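Flirkon Planner: Frequently Asked Questions
Last updated May 5, 2018

What does Flirkon do?
It takes recorded hand motions and turns them into arm trajectories. That's the whole job. If a reseller told you it "understands" fabric, ask them for the test log.

Can it fold a towel?
Sometimes. We had 137 recorded folds of one blue cloth on one white board as of April, and the planner reproduces those fairly well. Give it a striped cloth on a dark table and I wouldn't bet lunch on it.

Do I need both grippers to record?
For cloth, yes. Single-gripper recordings load fine, but the two-arm planner will refuse them, and it should.
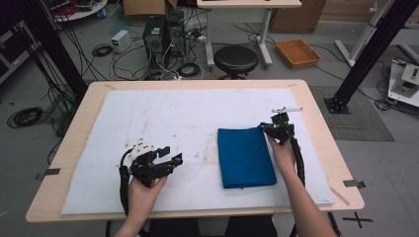
Answers by Raúl Benavides
Software lead, Setamico

Why are the two hands out of sync in my playback?
Check the clocks first. Each gripper stamps its own data, and the merge tool trusts those stamps more than I would like. An offset of 18 milliseconds is enough to make the left hand let go early in playback. Run the sync check before every session. People skip it, then write to us about the planner.

Is the pose tracking accurate enough?
For flat cloth, mostly. For putting a peg in a hole, no, whatever the slide deck says. Drift gets worse when the view is mostly blank table, so leave some clutter in the background.

Does more data fix bad grasps?
We used to say so. Then the Dindale set grew to 2,264 clips and the planner still pinched air at the corners. Relabeling the close events helped more than the extra clips did.

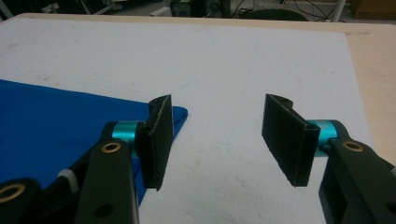 The label we care about is the moment the fingers start to close, and the automatic labeler guesses it from finger width alone. It can't tell a real grasp from somebody fidgeting. Look through a sample by eye before you train on anything.

Will version 2 handle collisions between the arms?
It checks arm against arm and arm against table. It doesn't check cables. Keep your hand near the stop button.

Can I trust the success score?
No. It measures how closely the arm followed the plan, so a perfect score can go with a cloth that never moved. We've asked to have it renamed.

Which file formats can I import?
Our own, plus plain CSV for poses. The CSV importer assumes meters and won't warn you if yours are in millimeters.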